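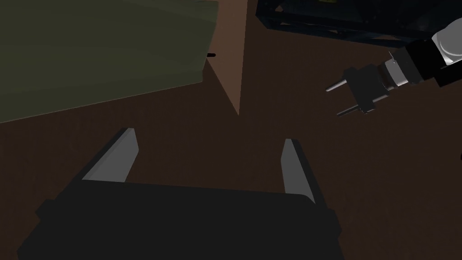

**Alvar Brekke**
Records Engineer, Zarkden

# Rainfall records from small gauge networks: notes for the Barencombe talk

11 Apr 2024. Speaking copy. Slide cues in bold, asides in brackets.

**Slide: title**

Introduce self. Thank Jalen Mahmoud for the Limby data and for the site notebooks, which go back further than the digital record and are in better order.

Scope: how a daily rainfall total comes to be wrong, and what can be done about it before the total is passed on. Forecasting is outside the talk. So is radar. Refer radar questions to the afternoon session.

**Slide: what a gauge measures**

A gauge measures the depth of water that entered its opening. The figure we want is the depth that would have reached flat ground at the same spot had the gauge been absent. The two differ, and on exposed sites they always differ in the same direction: the gauge reads low.

Main losses, in the order they usually matter:

- wind over the rim, carrying small drops past the opening
- wetting of the funnel, which is water that never reaches the bottle
- evaporation before the reading
- splash out, mainly on shallow funnels in heavy rain

Splash in is the one gain worth mentioning. It comes from hard ground close to a low rim. Short grass is the cure. Gravel is not much better than paving for this.

[Pause here. Somebody will ask about dew. Dew is recorded as whatever it adds to the bottle and marked as dew if the observer is confident.]

**Slide: siting**

Working rule used on our sites: an obstacle should be no closer to the gauge than 2 times its height above the rim. A hedge is an obstacle. So is a hedge that was not an obstacle when the gauge was put in.

Limby is the case to show. The gauge stood in the open when the site was set up. A line of young beech was planted to the west. The annual totals then drifted down against the neighbours, slowly enough that no single year looked odd. Read from the notebook:

> "Beech now over my head. Gauge not moved."

The entry is useful because it is dated and because it describes the site as it was. Had it been left out we would have been guessing at the cause from the numbers alone.

Complete shelter is also wrong. A gauge in a walled yard will agree with itself very well and with nothing else.

**Slide: double mass plot**

Explain the axes slowly. Running total at the site under test goes up the page. Running total of the mean of its neighbours goes across. Two sound records give a straight line whose slope depends on the local climate. A change at the test site gives a change in slope.

Points to make:

1. A kink has to persist. A single wet storm that missed the neighbours puts a step in the line, and the slope afterwards returns to what it was.
2. The neighbours can be at fault. Repeat the plot leaving out each one in turn.
3. The plot gives the time of a change and its size. It does not give the cause. The cause comes from the notebook, or from going to look.

Do not correct a record on the plot alone. State this twice if the room is restless.

**Slide: tipping buckets**

The bucket logger gives timing that a daily bottle cannot. It also gives errors that a bottle cannot. In heavy rain water continues to fall into the bucket while it is moving, so the total reads low just when the rate is of most interest. In very light rain the bucket may hold a part-filled amount overnight and tip on the following day, which moves a trace of rain across the day boundary.

Blocked funnels are the common fault. The signature is a long, even run of tips continuing after neighbouring sites have stopped, as the water works past the blockage. It can be taken for drizzle by anyone looking at one site at a time.

Our loggers are Villca units. The clock is set by hand at each visit and left on GMT all year. Please leave it on GMT all year.

[The version of this slide in the handout shows the older mounting plate. The wiring order is the same.]

**Slide: worked case, August**

Barencombe upper site. The logger total for the month was 100 mm. The check gauge beside it, read by hand, gave 172 mm. The first figure had gone into the monthly summary before the second arrived.

Take the room through the checks in the order they were done:

- Arithmetic of the hand readings. Sound.
- Measuring glass matched to the funnel. It was the correct glass. (A wrong glass gives a fixed ratio on every day of the month. Plot the ratio before suspecting the glass.)
- Daily comparison. The two gauges agreed closely for the first part of the month and then parted.
- Event comparison. After the split, the logger recorded the start of each spell of rain and then fell behind.
- Site visit. The bucket pivot was stiff and there was grit under one side.

The accepted monthly total is the check gauge total. The logger record for the good part of the month was kept. For the rest, the hourly values were marked as missing. There was a proposal to scale them up to match the daily bottle. I argued against it, on the ground that the fault varied with rate and a single factor would have given a false shape to every storm. Others in the room may have handled it differently and I would like to hear how.

**Slide: flags**

We use 4 flags and have resisted adding more.

| Flag | Meaning |
|---|---|
| G | Good, checked against a neighbour or check gauge |
| U | Unchecked |
| E | Estimated, method given in the notes |
| M | Missing |

Zero is a measurement. A blank is not a zero. Most of the repair work on the old Limby files consisted of separating the two, and for some winters it could not be done, so those days carry M.

Accumulated totals need care. If the observer was away and the bottle was read on return, the depth belongs to the whole absence. Enter it on the day of reading, mark the earlier days as part of the accumulation, and leave the splitting to whoever needs daily values. They may have better neighbours to split it with than you have.

**Slide: the notebook**

What to write at each visit: time in GMT, the bottle reading, state of funnel, height of grass, anything cut, moved, built or cleaned. Write it at the gauge. Keep the old books after they have been typed up, including the wet ones.

Never overwrite an original reading. Strike it through so that it can still be read, put the new figure beside it and initial the change. The same applies in the database, where the raw column is closed to editing and corrections sit in a column of their own.

**Slide: questions**

Likely ones:

*Snow.* Melt what is in the funnel and measure it as water. If the funnel was buried or bridged over, say so and flag E or M.

*Can a site be moved a short distance without starting a new record?* Treat it as a new record. Run both gauges side by side for a full year where the ground allows.

*Heated funnels.* No experience on our network. Jalen has run one at Limby and can answer.

If time is short, drop the splash material and keep the August case. Handouts are by the door, with the blank visit sheet on the back.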